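# Grip loss on the hand-held units: a pad seating fault

April 18, 2026

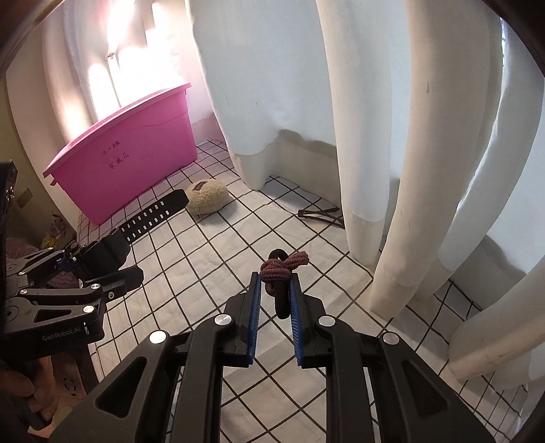

The fault first showed up in March as dropped items, and I spent too long blaming the items. Small elastic things are a bad test load anyway. They store energy, they roll under the pads, and they leave at an angle. When the drop rate went up, I wrote it off as the load and kept recording.

The numbers said otherwise once I sorted them. Out of 474 pick attempts on the Stasinen task list, the drops clustered late in each session. Early picks were fine. A problem with the object should not care what time it is.

What I checked, in the order I checked it:

- Finger width reading against a gauge block. Good.
- Linkage screws. One was a quarter turn down on torque. I fixed it and saw no change.
- Pad surface. Cleaned with alcohol. Slightly better for 16 picks, then the same as before.
- Pad seating. Bad.

The left pad had started to lift at its base. With the fingers open it sat flat and looked normal. Under load it shifted by less than a millimeter, enough that the ridges on the two sides no longer met squarely. A stiff object hides this. A hair tie does not: it walks toward the loose end and pops out.

The cleaning result threw me off for two days. My best guess is that the alcohol got behind the pad and made the old adhesive tacky for a short while. I have not tested that.

There is a safety side to it as well. Twice the elastic came out under tension and went past my face. It was harmless at that size, but the next list from the Drastadton site includes bungee loops, and I am not running those without glasses on.

The repair was dull. I peeled the pad, scraped the channel, put on new adhesive, and clamped it overnight. I did the second unit at the same time. Its pads were still seated, but it has a similar cycle count, a bit over what I would now call the service limit. I have set that limit at 3000 closures and put it in the Shahbazi log template so it gets flagged at the start of a session.

I also added a check before each run: close on a strip of paper, pull from both sides, and repeat 5 times. If the paper rotates, the pad is moving.

The sessions already recorded are still in the Zaris folder with the drops left in. I have tagged them but have not decided whether to cut them. The width trace shows the slip clearly in most of them, and I would like to see how early it can be picked up from that signal alone.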